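Nesting bowl

A nesting bowl is one of a set of bowls made in graduated sizes so that each fits inside the next larger one. Sets are used for mixing, serving and storage, and take up little more shelf space than their largest member.

Design

The wall of a nesting bowl slopes outward from base to rim. This slope, called the draft, also lets a molded bowl release from its tool. If the draft is too shallow, stacked bowls can seal against each other and trap air -- a fault known as lock-up. Small ribs or a stepped foot are used to prevent it.

Materials

Early sets were made of glazed stoneware, followed by pressed glass and enameled steel. Plastic bowls are usually injection molded from polypropylene or melamine resin. Pigment is mixed in before molding, so the color runs through the full thickness of the wall.

Capacity

Capacity is normally measured to the brim. The Larndale pattern, drawn by Margaux Barbier for the Erell pottery, had a smallest bowl of 388 ml and a largest of 3,775 ml.
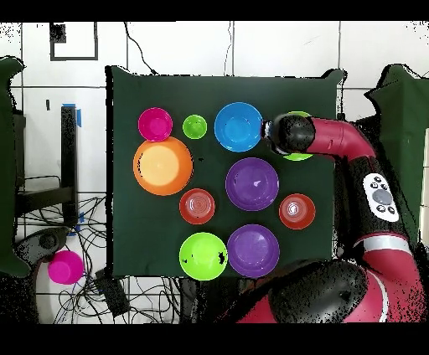 Plastic bowls in several colors on a green cloth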